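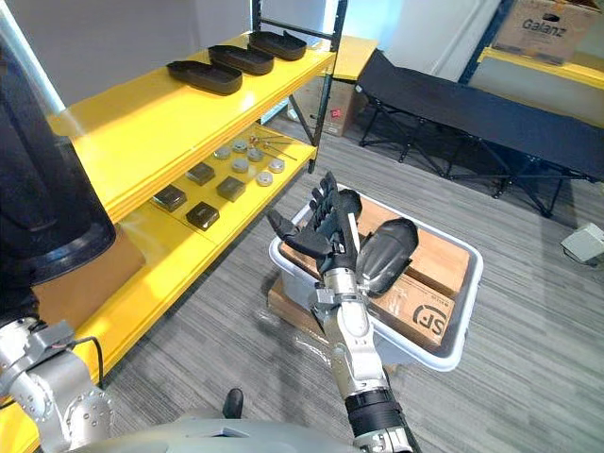
Yellow metal shelving, with shoe-shaped trays on the top shelf

Print this page | E-mail this page

Ivier Steel Shelving, 2000 Series

Ivier is the bolt-free shelving range from Dastadby for stockrooms, workshops and packing areas. The 2000 Series is the middle size in the range and the one most customers order. It is 2000 mm high as standard, with uprights punched along the full length so shelves can be moved up or down without taking the bay apart.

Bays are sold as starters and add-ons. A starter bay comes with two end frames. An add-on bay comes with one and shares the other with the bay beside it, so a long run costs less than the same number of starters. Tell us the length of your wall when you order and we will work out the split for you.

Each bay is supplied with 4 shelves. Extra shelves can be ordered at any time and use the same clips. The shelf edge is folded twice and has no raw metal on the underside, where hands tend to go. Standard width is 1000 mm.

Choosing a height

The 2000 Series suits rooms with an ordinary ceiling, and most people can reach the top shelf with a low step. If you have the headroom, the 3000 Series uses the same shelves and clips on a taller frame, but it must be fixed to the wall or tied across the aisle. Frames from the two series should not be mixed in one run.

Finish

All parts are powder coated. Shelves and frames can be ordered in different colors at no extra charge. Stock colors ship first. Other colors are coated to order and cannot be returned unless faulty.

Wipe down with a damp cloth and mild soap. Do not use scouring pads or solvent cleaners. Small chips can be touched up with the Jadov paint pen, sold separately.

Assembly

One person can put up a single bay, but two is easier - the frames are awkward to hold upright until the first pair of shelves is in. You will need a rubber mallet and a level. Fit the bottom shelf first, then the top, then the ones between. Adjust the feet before loading. Heavy items go low.

Accessories

Han label holders clip to the shelf lip and take a standard paper insert. Dividers, back mesh and side panels are listed on the accessories page. The older hook-on dividers do not fit shelves made since July, when the slot spacing changed. If you have both kinds, check the underside - newer shelves have an oval slot at each corner.

Delivery

Shelving is sent flat on a pallet. Please check the carton corners before signing. Missing clips are replaced free.

For large orders or a drawing of your room, contact Jianguo Xia in the sales office.

Page updated 3 November 2024

Search products
Enter keyword or part number
Go

Related items
Ivier 3000 Series tall shelving
Ivier add-on bays
Han label holders, clip-on
Jadov paint pen
Back mesh and side panels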